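Grurel paper mill, visitors' day

The mill opens to the public once a year, in January, when one of the two lines is stopped for maintenance. I signed up in the fall and got a place in the 10 a.m. group. We met at the gatehouse, handed over our bags and were given ear plugs, a vest and a hard hat. Sturdy shoes are required and they do check. One man was sent back to his car for boots.

Our guide was Leopold Danzer, who started in the pulp hall and now plans the shifts. He took us first to the yard, where bales of used paper are stacked under a long roof. Most of it comes by rail from Rastau. The bales are sorted by grade, and the office paper is kept well away from the cardboard. Each one gets a moisture check when it arrives, and a wet load is turned around at the gate.

From the yard we went up a steel stairway to the pulpers. These are big round tubs with a rotor at the bottom. The paper goes in with warm water and comes out as a gray slush. Staples, tape and plastic are pulled out in several steps after that. The smell is like a damp basement, stronger near the screens. It was too loud to hear much, so Danzer saved his explanations for the landing.
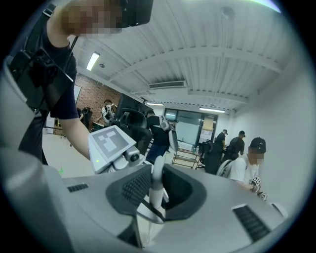
The paper machine itself is 152 meters long. We walked the whole length on the side gallery. At the wet end the sheet is mostly water, and you wonder how it holds together at all. Then come the presses, and after them the dryers, which sit under a closed hood. The heat on that part of the gallery is considerable, and I was glad I had left my coat downstairs. At the far end the paper is wound onto a steel spool, and a full one weighs up to 54 tons.

The lab was the part I liked best. Shadi Dabbas showed us how samples are torn, folded and held against a light. She let two of us try the tear tester. My strip gave out early because I had clamped it crooked.

Lunch was in the canteen, soup and bread for a small charge. I sat across from Rostyslav Hrytsenko, a retired printer who had come for the third time. He wanted to ask about the new coating and was told that was for the afternoon group.

The tour took a little over two hours, with a lot of stairs. Parking is behind the weighbridge, and the bus from Ulus stops at the main gate. Children under twelve are not admitted. Registration for next year opens in September at the mill office.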